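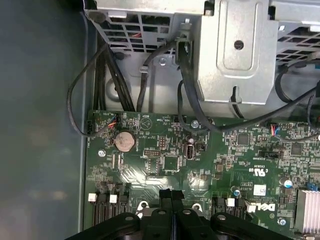
Inside the Dell, drive cage up top, BEEP printed on the board for reasons of its own.

I have been putting off the computer in the study since June. It's a Dell desktop of the sort that offices buy by the pallet and then sell to people like me when the lease runs out, and for six years it has done everything I asked of it, provided I asked for one thing at a time. Lately it had begun to think about things. Open a spreadsheet, go and put the kettle on, come back, watch the spreadsheet arrive.

The sensible course was to buy a new one. Heydari, the shop next to the chemist, quoted me $1,162 for something in a white case with a window in the side, so that I might enjoy the lights. I don't want lights. I want to do my tax. Sulastri Santoso, who was behind me in the queue waiting on a phone screen, said the old office machines were perfectly good and most of them would take a better processor out of the same family. Then she wrote the part number on the back of my quote, which I thought was fairly bold with the salesman standing there.

So I bought a second-hand chip. It came from an outfit called Trolden, in a plastic clamshell inside a bubble mailer inside a box that would have held a toaster. With postage, a tube of Monerico thermal paste and a little bottle of isopropyl, I was in for $217. I kept the box. I always keep the box.

Getting the side panel off was easy. What I found under it was less so, and I don't mean the dust, which I'd been braced for and went after with a paintbrush out on the verandah. I mean the cables. Whoever laid out the inside of this thing had a wonderful time with the sheet metal, all those little square holes and pressed recesses, and then tipped the cables in at the end like spaghetti. Thick ones, thin ones, a loop down the left that seems to go for a walk and come home again. One has a small tie around it, as though somebody in the factory had started tidying and been called away to lunch.

The printing on the board is my favourite part. Tiny white letters, everything labelled for someone who isn't you. HDD_TEMP I can work out. BEEP I like very much. I've never heard it beep and I'd rather not be there when it does.

Elaine Bittencourt from over the road came by to return the hedge clippers and stayed to watch, leaning in the doorway eating one of my mandarins. Elaine ran the computers at a primary school for most of the nineties and holds views. Her view was that I should take a photo of every plug before I pulled it. I had already pulled two. We agreed to call them the mystery plugs and move on.

The cooler came off after some muttering. The old paste had set to something like grout, and I went through half a packet of Liko coffee filters cleaning it up (no lint, says the internet, and for once I did what it told me). Then there's the lever. You press it down, out to the side, and let it come up, and it makes a small creak that I felt in my teeth. The metal plate swings open and there's your processor, smaller than you'd think for something you've been swearing at for six years. 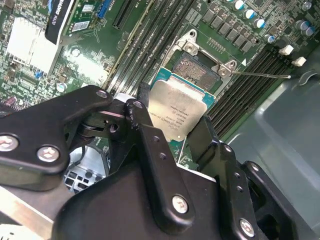 The contacts in the socket are the bit to be afraid of. There are a great many of them, very fine and gold, and if you bend one you own a paperweight. The chip has to go in level and the right way round, and you find the right way by matching a gold mark on the corner of the chip to the one on the socket. You don't push. Every guide I read said that in capitals. You set it down and let it sit, and if it doesn't want to sit you pick it up and look again. Elaine stopped chewing for that part, which I took as respect.

Closing the lever again takes a good deal more force than feels decent. I looked away. Paste on, a blob the size of a pea (a petits pois, Elaine said, not one of those frozen monsters), cooler back down, screws done up crosswise a bit at a time. All up it took some 30 minutes, if you leave out the brushing, the mystery plugs and the mandarins.

One mystery plug turned out to be the front fan. The other one fits in two different places and I've put it in the first. The machine started on the second go, asked me to set the clock, and then sat there as if nothing had been done to it at all. The spreadsheet now opens before I can get to the kettle.

Still to do: more memory, if I can find any at a price that isn't silly, and something about those cables. I've bought a bag of Velcro ties. They're in the toaster box with the old chip.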